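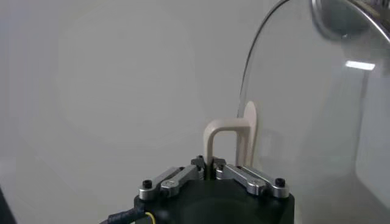 Task sequencer (robot software)

A task sequencer is the part of a robot's software that decides what to do next. It sits above the motion planner, which works out how to get an arm from one pose to another, and above the controller, which turns that path into motor commands many times a second. I've been writing sequencers for years and I keep a page on each piece of the stack for people who are new to it (or who, like me, forget what they called things in June). This one was last reworked on 2020-07-31.

The example I'll use all the way through is kitchen work with steamed buns, mostly because I love steamed buns, but also because it has everything in it: a lid, handles, soft food, a plate, and two arms that would happily bump into each other if you let them!

Skills and conditions

The basic unit is a skill. A skill is a small program with a name, something like "close on handle" or "open gripper", and it comes with two lists. One list says what has to be true before it starts. The other says what should be true once it's done. The sequencer reads those lists, looks at what perception is reporting, and picks a skill whose first list is satisfied. That's most of the job, really.

Where it gets fun is deciding how much goes inside one skill. My old library, Joltell, had 104 of them, and a lot were near copies of each other with a different approach height. Balakrishnan Thomas went through it and talked me into making the height a parameter, and I've been grateful ever since (the config files got longer, but you can't have everything).

Approach poses

Every grasp skill needs an approach pose, a spot close to the target where the fingers are open and the arm stops for a moment. The pause gives the wrist camera a chance to take a fresh look before the gripper commits. On a stacked cooker I set one approach pose per handle and store it relative to the handle, so if the whole cooker gets shoved over a bit the poses move with it.

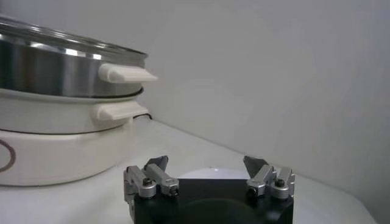

Open gripper beside the cooker, with the upper and lower handles to its left.

Perception has a rough time with this kind of appliance. Polished steel reflects the room, and clear glass gives a depth camera very little to work with. I fit the handles first and infer the rest of the pot from them. Vilero, the pose estimator I use, lets you mark which features to trust, and for cookware I mark the plastic parts and leave the shiny ones off. I trained the handle detector on 3689 labeled frames, which sounds like a lot until you try it on a pot you've never seen before.

Sharing the workspace

With two arms the sequencer also has to hand out space. The simple way is a lock: one arm claims a region of the table, and the other waits outside until it's released. Locks are easy to debug, and I still tell beginners to start there. The trouble is that arms spend a lot of time standing still.

The other way is to plan both arms together, which lets one get into position over the plate while its partner is still down in the steamer. It's lovely when it works. The planner has many more joints to think about, though, and my time limit of 3000 milliseconds gets eaten up pretty fast. I use a mix, with a small lock over the steamer and joint planning everywhere else.

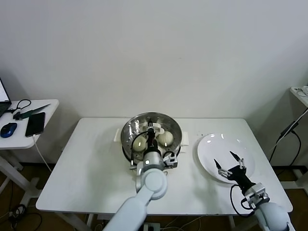
Recovery

A skill can fail, so each one needs a way out. In my setup the default is to open the fingers, back off along the approach direction, look again, and let the sequencer choose from scratch. Chettiar, the log viewer, colors these retries orange, and I can scroll through a long run and spot the bad patches right away. The longest log I've kept has 177 retries in it, nearly all from one badly measured tool offset.

For soft food I add a limit on finger force and a check on finger width after closing. If the fingers have shut further than a bun should allow, the skill reports a miss and goes to recovery.

See also

Behavior tree
Finite state machine
Fosterus (my scheduler, has its own page)
Hand-eye calibration
Motion planning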